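Chapter 5
Where the Examples Come From

I used to think the learning part was the hard part. Then I spent a summer in Toledo collecting demonstrations for a system we called Listine, and I've had a soft spot for data ever since (also a sore shoulder).

So before we get to any math, I want to talk about the plain business of gathering examples. You move an arm through a task, you save what the camera saw and what the joints did, you reset the table, and you go again. We saved 902 of these by the end of August, and I was so proud of that number! Then I sat down and watched them. In 14 of the first batch I had started recording after the arm was already moving. In a whole lot more, I had put every object back in the same place, out of pure habit, and Listine learned that place beautifully. Move the cup a hand's width and it reached for thin air.

That's the thread running through this chapter. A learner copies what you show it, including the stuff you didn't mean to show. We'll look at how to vary a layout, when to throw a run away, and how to write task notes that a stranger can follow next year. Section 5.3 is about Givberg, a much smaller set that beat ours on nearly everything, and I'm still a little jealous.

You'll want a notebook for this one. Write down what you changed between runs, even when it feels silly, and do it before lunch, while you still remember.

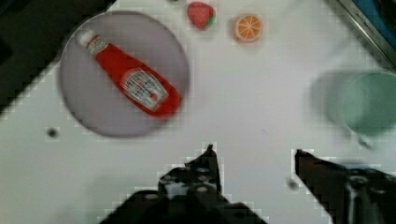

Balthasar Trummer
Lecturer in Robot Learning and lead author, Drerniris Course Series

Let's start with a wrist view, then. Say the job is to lift the ketchup bottle off the gray plate. What should change from one run to the next? The angle of the bottle, sure. But the plate could move too, and so could the toy strawberry and the orange slice, which have no part in the job and still end up in the pixels. Jot down your own list before you read Section 5.1, where I give you mine and we argue over how many runs each change deserves.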